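Jevov opens drinks bench to outside labs, 3082 runs in the bag

Nov 12, 2020 | Robotics | Short news

Jevov has started handing out the first part of its drink-making set. 3082 recorded runs on two arms, all of them done by a person steering the arms through the task from start to finish. No scripts, no replay. Labs that asked for access before the end of September get it first, everyone else goes on a list.

The company is small, works out of two rooms in the Gusby building and has kept pretty quiet until now. Its plan is simple enough. Get a lot of examples of people making cold drinks with robot arms, feed them to a learning system, see how far the system gets without help. Pouring, stirring, moving a bottle out of the way so something else can be reached. The boring bits in between too, which the team says are where most learned systems fall over.

Of the 3082 runs, 2985 passed the check and are in the release. The rest were held back. Mostly runs where one camera dropped out partway, plus a few where the operator stopped and started over without marking it. Those may come later as a separate pack, with the breaks labeled. No promise on when.

Drinks were picked for a reason. Colored liquid in clear containers is hard on cameras and hard on software. Glass shows whatever is behind it. A level that looks fine from one side is hidden from the other. Jevov's earlier set was all blocks and cups, solid stuff, and the system trained on it did well on blocks and cups and badly on pretty much everything else people tried.

So the new bench gets crowded on purpose. Bins at the back, bottles next to and behind them, a pitcher, a glass, a long spoon. Items get moved between runs so the system can't just learn that the glass is always in the same spot. Operators get a card with the goal and nothing about how to get there. Some go for the bottle first, some clear a space first. Both are kept. 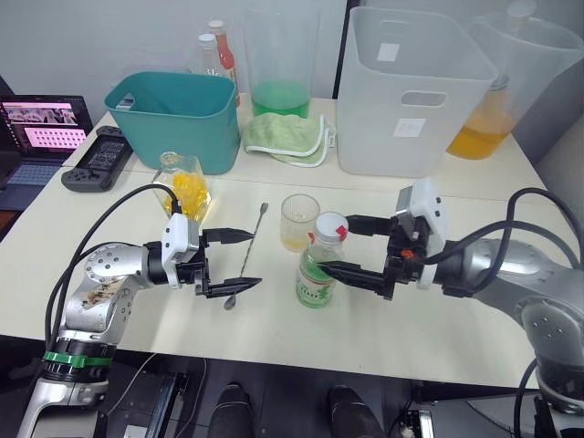
Each run comes with video, arm positions and a line of plain text saying what the operator was asked to do. The text is short. "Stir the drink." "Move the glass closer to the bottle." A longer version, with each step written out and timed, exists for 912 of the runs and Jevov wants to do the rest over the winter. That work is slow, one person watches and writes, a second person checks.

Wrist cameras turned out to matter more than expected. In early tests the team trained one model on the head view alone and another on the head view plus wrists. The head-only model was OK at picking things up but kept losing track of the spoon once a gripper got in front of it. Adding the wrist views helped a lot there. It didnt help with pouring, where both models still stop too early, or way too late.

Spills are in the data. The company went back and forth on that and in the end left them in with a tag, so labs can drop them if they want. A spokesperson said the clean-up after a spill is useful in itself and there are cloths on the bench for it. Folded cloths are a pain to grip, by the way. Expect a lot of second tries in those runs.

Training new operators takes 4 sessions before their runs count. First two are just moving things side to side. Third is handing an object from one gripper to the other, which is where people get tired and sloppy. Fourth is a full drink. Sessions are kept short. After that an operator can record, but someone else looks over every run from the first week.

Steering is done with both hands, and the delay between hand and gripper is low enough that most people stop noticing it after a while. Glass is still scary. Operators slow right down when a gripper closes in on the decanter and the learning system has picked that up as well, it creeps toward anything see-through. Jevov is not sure yet if it wants to train that out. Slow is safe. Slow is also slow.

Ďurica, which supplied the software used to sort and tag the runs, will host the files. Download is in parts, by task, so a group that only cares about stirring doesn't have to pull the whole thing. Free for research and teaching. Commercial use needs a separate agreement and prices have not been published.

One outside group has had the data early. Flomance, which is working on a counter for station cafes, trained on the stirring and moving tasks and tried the result on its own arms. Mixed news. Moving bottles carried over fine with a little extra practice data from its own bench. Stirring did not, the spoon was shorter and the system kept reaching for a handle end that wasn't there. Flomance says it will share its own spoon runs back, no date given.

That is sort of the point of the release, according to Jevov. One bench, one pair of arms, one wall color. The team knows the set is narrow and says so on the first page of the notes. It wants other labs to record the same tasks on diferent tables with different glassware, in the same format, and send them in. A guide for this is included, with the operator cards ready to print.

Next up at Gusby is ice. Cubes slide, melt and stick together, and the current grippers have pointed fingers that are good for bottle necks and not much fun with ice. A scoop is being tried. After ice comes lids, both screw and push-on.

Requests go through the form on the Jevov data page. Say which tasks you need and what arms you have. Replies are taking a while at the moment, and sending the form twice puts you at the back of the line.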